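How does a message get from one computer to another?

When you send a message to a friend, it seems to arrive all at once. It doesn't. It is cut up, sent off in bits and put back together at the other end. This page explains how that works.

Many computers are joined to the internet by radio waves, which we call wi-fi. Others are joined by a cable. An Ethernet cable is one sort, and it can be blue, grey, yellow or almost any other colour.
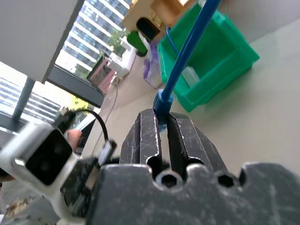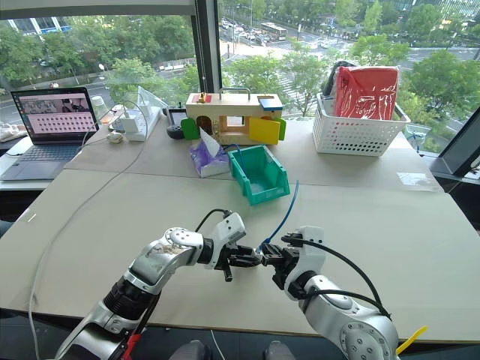 Cutting the message up

Before your message leaves, the computer splits it into small pieces called packets. A short message might fit into one packet. A photograph might need 400 of them, or many more.

Every packet carries a label. The label says where the packet is going, where it came from and which piece it is. Think of posting a long letter one page at a time, with each page in its own envelope. If you number the pages, your friend can put them in order even if page 43 lands on the mat before page 2.

Finding the way

Packets don't have a map. They are passed along by machines called routers. A router reads the label, picks the next router along and sends the packet on. Then it does the same for the next one.

Two packets from the same message may go by different routes. If one route is busy, a router can choose another -- a bit like a bus driver going round by the back streets.

What if one gets lost?

Sometimes a packet goes missing. When your friend's computer finds a gap in the numbers, it asks for that piece again. Your computer sends another copy. This usually happens so fast that you don't notice.

Live video calls are different. There isn't time to wait for a lost piece, so the computer often carries on without it. You may see the picture freeze or go blocky for a moment.

What are the signals made of?

In a copper cable, the packets travel as tiny changes in electricity. In a glass fibre cable, they travel as flashes of light. Fibre cables are used for long distances, and some of them lie on the bottom of the sea.

Try it yourself

Write a sentence on a strip of paper and cut it into single words. Number the back of each one. Mix them up and hand them to different people, who must all pass them to one person by any route they like. Keep one piece back. Can the last person work out which number is missing?

Words to know

Packet -- a small piece of a message, with a label
Router -- a machine that passes packets on
Fibre -- a thin thread of glass that carries light

Written by Gifty Antwi. Page checked Jun 23, 2024.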